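Minutes: Skoltaditz Allotments and Gardens Association, August meeting
August | Posted by the minutes secretary
Reading time: 4 minutes
Print this page | E-mail this page

Started 7.10pm, late because the hall was double booked with the choir. Choir moved to the small room. Apologies taken at the door and read out, list is with the attendance book.

Minutes of last meeting: agreed, with one correction. The bonfire rule runs from dusk, not from 6pm. Signed.

Matters arising

Padlock on the top gate. Replaced. New code went out by e-mail, anyone without e-mail to ask at the hut. Please don't write it on the gate post again.

Rats. Council came, looked at the compost bays by the railway side, said no cooked food. We knew that. Bait boxes are down until the end of the season, keep dogs on leads in that corner.

Bench by the pond. Still not fixed. Carried over.

Water

Long item. Bill from Edero for the half year came to £2,722, well up on last time. Meter was read properly this time so we can't argue it on an estimate. A few people think there is a leak under the middle track, grass is very green there and nowhere else. Others said its only green because of the old manure heap. Agreed to shut off the whole site overnight, read the meter last thing and first thing, and see. Notice to go on both gates beforehand.

Hosepipes. Rule stays as it is, hand held only, no sprinklers, nothing left running while you go home for tea. Asked if drip hoses count. Discussion. No agreement, some said they use less than a can, others said they get left on all night. Put to the October meeting with proper wording.

Water butts. Šimkus will do them at £40 each delivered if we put in one order. Slimline ones dearer, no price yet. Names on the sheet in the hut please, money up front, no IOUs. Stands are extra and most people use blocks anyway.

Rents and waiting list

Waiting list is now 86. Long talk about splitting full plots when they come up. For: more people get a start, half plots look better kept. Against: paths get lost, sheds end up in the wrong place, and people who wanted a full plot have waited years for one. Vote taken, splitting carried, but only where the person at the top of the list is happy with a half. If not, they get offered it whole as before.

Rent to stay the same until the water question is settled. One vote against.

Uncultivated plots. 2 letters to go out, first warnings. Reminder that illness or a new baby is fine, just tell us.
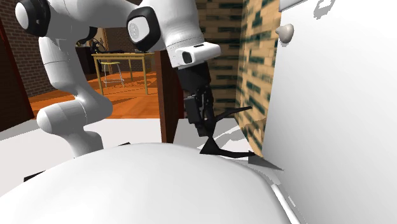

White robotic arm with black gripper, computer-rendered.

Produce show

Hall is booked, tables from the school again, they need to be back by 9 the next morning. Classes as last year plus one for longest runner bean and one for chutney made by anyone under 16. Chutney class for adults has been getting too big so it will be split into fruit and vegtable. Tomato in fruit, before anybody starts. Vote was close and will not be reopened.

Entry forms in the hut from next week. 50p was suggested for late entries, rejected, late entries just don't go in.

Onions. Complaint from last year that dressed onions were being marked against undressed ones. Judge to be told. Schedule to say tops tied with plain raffia, roots trimmed, loose skins off but not peeled down.

Cakes: all to have a card with ingredients on. Nuts to be on the far table.

Raffle prizes wanted. Brarar have offered a voucher and some bags of compost, thank-you letter to go. Please no more bubble bath.

Seed order

Catalogue order goes in at the end of the show so you can do it there. Discount depends on the total so worth waiting and going in together. Potatoes are a separate form this year. Last year there was a muddle between first and second earlies and several people dug far too soon, so write the variety name out in full.

Garlic for autumn planting needs ordering now, sheet in the hut, same clipboard as the water butts, other side.

Any other business

Wasps nest in the shared shed, back left by the mower. Leave it alone, being dealt with. Mower out of use until then.

Bonfires. Smoke complaint from the houses on the lane. Nothing burned was against the rules but asked that people check the wind first.

Glass. Old panes are still being left by the skip. The skip is not for glass. Take it to the tip yourself.

Blackberries along the back fence are for everybody, please take some and leave some. Same for the windfalls under the big Bramley.

Asked if hens could be looked at again. Yes, but bring something in writing, how many, what size of run, who feeds them at Christmas.

Thanks to those who strimmed the main path.

Closed 9.05pm. Next meeting October, same hall, 7pm, choir has been told. Items for the agenda in the box at the hut.

Print this page | E-mail this page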